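A última carta para Estuvton

7/11/25
Por Hamann

Quando o correio de Durkuvia fechou, eu ainda tinha seis cartas na gaveta. Eram cartas sem destinatário certo, dessas que chegam com meio endereço e uma caligrafia cheia de boa vontade. O regulamento dizia que eu devia devolvê-las à capital num saco lacrado. Eu lacrei o saco, mas antes tirei as cartas.

Não sou desta terra. Cheguei a Durkuvia já adulto e aprendi a língua nos envelopes: primeiro os nomes das ruas, depois os nomes das famílias, depois as pequenas ordens que as pessoas escrevem ao carteiro. «Deixar na vizinha.» «Não tocar a campainha, a criança dorme.» Por isso, até hoje, falo um pouco como quem dá instruções, e peço desculpa quando noto.

Cinco das cartas entreguei na mesma semana. Uma era para o padeiro, outra para a irmã do padeiro, que não falava com ele. As outras três eram contas, e ninguém me agradeceu. Restou a sexta. No envelope estava escrito apenas: «À senhora da casa com a mesa redonda, Estuvton».

Estuvton fica a setenta quilómetros, do outro lado da serra. Em dezembro a estrada fecha cedo e o único autocarro, o da companhia Cluretti, sobe devagar, com as janelas embaciadas e um cheiro de laranja que nunca percebi de onde vinha. Comprei o bilhete de ida. O homem do guiché perguntou se eu queria também a volta, e eu respondi que ainda não sabia, o que era verdade.
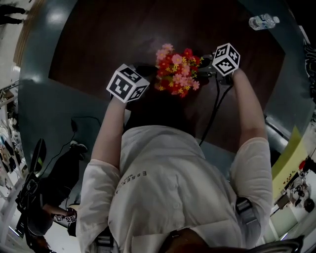

Camisa branca, mesa redonda.

Em Estuvton bati a muitas portas. Descobri que as pessoas gostam de mostrar as suas mesas. Uma viúva levantou a toalha para eu ver a madeira. Um casal discutiu diante de mim se a mesa deles era redonda ou oval, e o marido foi buscar uma fita métrica. Num café, o dono disse que a aldeia podia ter até duzentas casas, contando as de verão, e que em todas se comia sentado.

— E quem escreve uma carta assim? — perguntou ele.

Eu não tinha pensado nisso. Durante todo o caminho imaginei a senhora, a sua cozinha, o seu espanto, e nunca a pessoa do outro lado. Pousei o envelope no balcão. O selo era antigo, de uma série que deixámos de vender quando eu ainda era aprendiz. A carta tinha esperado mais do que eu julgava.

Ao fim da tarde, uma rapariga levou-me a uma casa ao fundo da rua da fonte. Estava fechada. Pela janela via-se uma sala com as cadeiras empilhadas e, no meio, no soalho, um círculo mais claro — o lugar onde uma mesa ficou muitos anos.

— Era da minha avó — disse a rapariga. — A mesa está connosco. Ela também esteve, até à primavera.

Dei-lhe a carta. Ela não a abriu ali. Virou o envelope, passou o dedo sobre a letra e perguntou-me quanto devia. Expliquei que o porte estava pago, que faltava apenas assinar. Eu já não tinha o livro de registo, e então ela assinou nas costas do meu bilhete de autocarro.

Jantei em casa deles, sopa de nabo e pão escuro. Puseram-me entre o pai e um primo que não disse palavra, e a carta ficou encostada ao saleiro, ainda fechada, enquanto passávamos os pratos em roda. Quando me levantei para apanhar o último autocarro, a mãe já estava a fazer-me a cama no sofá.

Textos recentes
O relojoeiro que chegava cedo
Inverno na linha Cluretti
Duas irmãs e um poço
A chave da escola velha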